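I quit my networking group in December and started my own supper circle for women who run tiny businesses. A few of you asked how it's going, so, a thread!

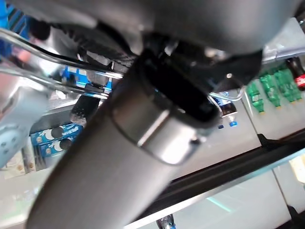

1/ The old group was fine. Lots of business cards, lots of standing up to give your 20-second pitch while your eggs got cold. I went for 2 years and I could tell you everyone's logo and nothing about how they were doing.

2/ So I booked the long table at Varner (the soup place, not the bar) and invited every woman I'd ever wanted to sit next to. 18 said yes!! I had planned for six and I panicked and ordered so much bread.

3/ Only one rule: no pitching before dessert. You'd think that would be easy. My first sentence was a pitch.

4/ Best part of the night was a woman who'd been sitting on a $3,000 invoice because she felt rude chasing it. The whole table helped her write the email between the soup and the pie. She hit send right there and we all cheered like it was the playoffs.

5/ Things I'd change: smaller tables, name tags with first names only, and starting at 6:30 because some of us have kids to get to bed (me, I'm some of us).

6/ Zupan is letting us use their upstairs room for the next one, which is so kind I nearly cried on the phone. Bring a friend who thinks she's "not really a business person." I want to meet her most of all.

7/ Replies are open if you want a seat. Vegetarians, tell me early please, I'm doing the food order tonight.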